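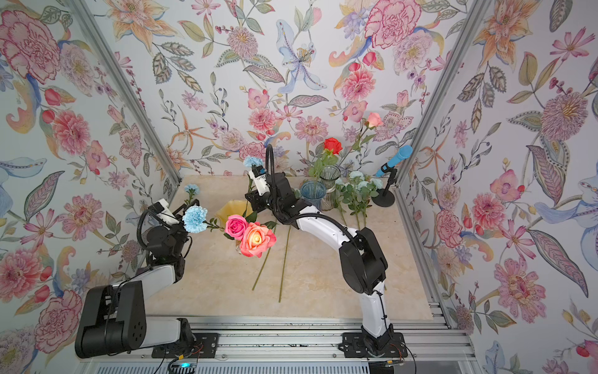 Two robot arms over a marble-patterned tabletop scattered with artificial flowers.

Print | E-mail

Section 4. Setting up the Darau sheep weigh crate

Getting the crate level and the indicator talking to the load bars is most of the job, and it goes quickly once you've done it the first time. After that you get to run sheep over it, and that's the fun part! Read the whole section through before you unload anything.

4.1 Choosing the spot

1. Pick firm, flat ground at the end of your drafting race. Concrete is great. Packed gravel is fine too.
2. Leave a full gate swing clear at both ends of the crate.
3. If the ground is soft, put down the rubber base mats (sold separately, and well worth having for June work after rain).

CAUTION: The bare crate weighs 215 pounds. Lift it with two people or a loader, and keep hands out from under the skids.

4.2 Fitting the load bars

1. Set the two load bars on the ground with the cable ends facing the same side as the operator.
2. Lower the crate so each skid sits squarely on its bolt holes.
3. Start all the bolts by hand, then tighten them evenly with a 3/4-inch wrench. Don't use an impact driver.
4. Run both cables along the clips on the bottom rail. They should hang clear of the ground and well clear of any feet.
5. Rock the crate gently at each corner. If it moves, shim under the load bar foot, never between the bar and the skid.

Note: If you bought the Miretti sliding gates, hang them now, before you zero anything. Adding them later will throw off every reading until you zero again.

4.3 Connecting the indicator

1. Clip the Draletard indicator to its bracket at chest height.
2. Plug in the load bar cables. Either cable can go in either socket (a lovely little change from the old model).
3. Hold POWER until the display lights up.
4. Wait for the reading to settle, then press ZERO with the crate empty and both gates closed.
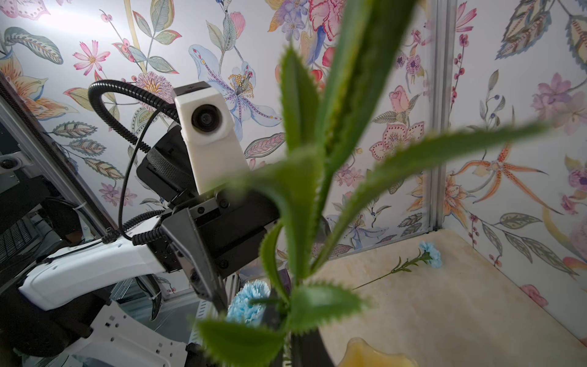 5. Place a known weight in the center of the floor. A 75-pound test weight is ideal, but bagged feed you've already checked on another scale will do the trick.
6. Move the weight to the front, then to the back. The three readings should agree to within half a pound.
7. If they don't, go back to 4.2, step 5, and check the feet. Mud packed under a bar is the usual culprit.

4.4 Your first mob

1. Let a few quiet older ewes walk through with both gates open. The rest will follow much better if these go first.
2. Close the front gate and bring in one animal.
3. Close the back gate and take your hand off it. Leaning on the rail adds weight!
4. Wait for the tone, then open the front gate. The weight is saved to the current session.

Corey Mudgway, who tested this crate at Ospina through a full season of lamb weighing, likes to re-zero every time he stops to sweep the floor. We've borrowed that habit and love it. A full charge saw him through over 600 lambs, with the screen at normal brightness.

CAUTION: Never leave an animal shut in the crate unattended.

Note: If the display shows Err 9, a cable is loose or damaged. Power down, reseat both plugs, and start again at 4.3, step 3. If the message comes back, write to Bogumił Zalewska in parts and include the serial number from the underside of the indicator.

Continue to Section 5, Saving and naming sessions.

Print | E-mail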